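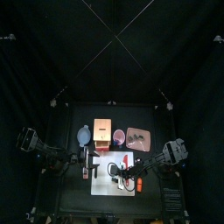

By Roksolana Zakharchenko
Visit reports - July - Ceramics

The open day at the Kravchuk pottery works in Pustent began at 9 in the morning, and I was at the gate a little before that. I came by the early bus from Civent. The ride is slow, but the road follows the river for most of the way and I had a window seat. From the bus stop you walk uphill past the school and a closed bakery, and then you already see the chimney.

At the entrance we received a paper badge and a map of the buildings. The map was drawn for employees, I think, with all the doors marked by letters and no names of the rooms. I went the wrong way twice.

The clay yard

We started outside, where the clay is kept under a long roof. Our guide had worked in the yard for many years and she spoke quietly, so those of us at the back had to come very close. She explained that fresh clay is left to rest before it is used, and that in winter it must be covered well against frost. I took a small piece in my hand. It was colder and heavier than I expected, and it stayed under my nails until the evening.

After this comes the mixing room. It is loud there and the floor is slippery, so please do not wear sandals as I did. The clay goes through the mill and comes out as a thick gray roll, which a man cuts with a wire. He let the children try it. One boy did not want to give the wire back.
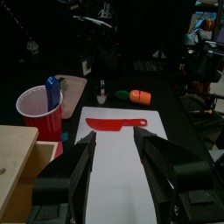
From the mixing room a narrow corridor takes you to the forming hall, and this was for me the best part of the day. Plates and bowls are shaped on plaster molds, but the handles of the cups are still attached by hand. A woman at the first table was doing it while she answered our questions. She scratches the cup a little, puts on some liquid clay, presses the handle and wipes away the rest with a sponge. She told us that the works makes 1000 cups in a shift when there are no problems. I asked what is a problem, and she said: "Mostly the weather." On humid days the cups dry too slowly and on hot days the handles crack.
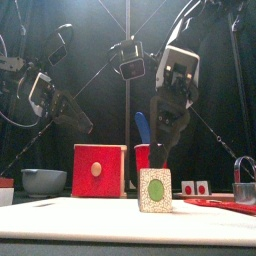 Glaze and kiln

The glazing room was shown only through a glass door, which was a pity. Our guide had brought some test tiles out on a tray, and she passed them around. The blue glaze called Steser is the one most people know. Before firing it is a dull pink color, and I would never guess that it becomes blue.

The big kiln reaches a little over 2000 degrees Fahrenheit. It was not working during the visit, so we could walk up to it and look inside at the shelves. They are thick with old drops of glaze. The smaller kiln next door was cooling down and we felt the warmth on our faces from the corridor - after the cold clay yard it was pleasant.

The shop and some practical notes

The shop sells second quality pieces at half price. I bought two soup bowls with a small dot in the glaze and a butter dish for my sister. Bring cash, the card reader stopped working before lunch. Wrapping paper is free but you have to wrap your things yourself.

There is no cafeteria. A stand in the yard had tea, buns with poppy seed and a bean soup that was finished by noon. The toilets are in the office building, door F on the map.

Parking is difficult on the hill, so I recommend the bus. The last one back to Civent leaves at 5:40 in the afternoon from the other side of the road, by the school fence.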